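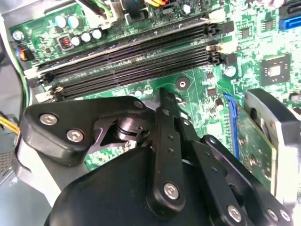 Kovarow asked under our last post whether a desktop computer can be donated to the Cakari reuse program with its memory taken out. It can. We thank Kovarow for the question, and the posts that follow set out how donated desktops are handled.

1/ Memory modules are removed at intake and tested apart from the computer. Modules of 512 MB are sent to recycling. Larger ones are labelled and stored until the board they are to go into has passed inspection.

2/ Boards with four memory slots are the most useful to us, as they give our technicians some choice in matching modules. Please leave the latches at the ends of the slots in place. A broken latch can take a board out of the program.

3/ Capacitors are checked by eye before any power is applied. A swollen or leaking top means the board goes to parts. Donors are asked not to attempt this repair at home.

4/ Power cables may be left connected. Cut cables cannot be accepted – if a plug will not come free, leave it where it is.

5/ The Pfister depot has received 185 desktops this year. Of the latest group, 13 are waiting for memory and 10 for a power supply. Spare modules are welcome on their own, in an anti-static bag or a clean paper envelope.

6/ Hard drives are wiped at the Flellell workshop before any other work is done. Donors who prefer to keep their drive may do so.

7/ The depot's hours are unchanged until January. New hours will be posted on this account.

Cakari Reuse Program, 2019-12-09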